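¿Cómo se hacen los sonidos de una película?

Cuando ves una película, oyes pasos, puertas que crujen y lluvia en los cristales. Muchos de esos sonidos no se grabaron el día del rodaje. Se añaden después, en un estudio, y las personas que los hacen se llaman artistas de foley o artistas de sala.

Durante el rodaje, los micrófonos se colocan para recoger bien las voces. Los demás ruidos quedan muy flojos o no se oyen. Por eso hay que volver a hacerlos.

El artista de foley mira la escena en una pantalla grande y repite los movimientos de los personajes. Si alguien camina, él camina también, con unos zapatos parecidos y sobre un suelo parecido. Tiene que ir justo a la vez que la imagen.

A veces el objeto que suena es otro. Un tallo de apio que se parte puede servir para un hueso roto. Dos medias cáscaras de coco hacen de cascos de caballo. La nieve se imita apretando una bolsa de maicena — cruje casi igual.

En la película de dibujos animados Bestura, que dura unos 9 minutos, hay 300 sonidos hechos así. Solo la escena de la cena necesitó cinco pistas distintas: platos, cubiertos, sillas, ropa y pasos.

Palabras para recordar
Rodaje: los días en que se graban las imágenes.
Pista: cada grabación de sonido por separado.
Mezcla: el momento en que se juntan las voces, la música y los ruidos.
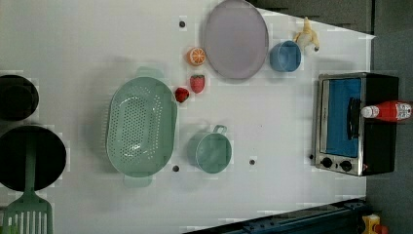

Comida y utensilios de cocina de juguete, con un gran colador verde menta.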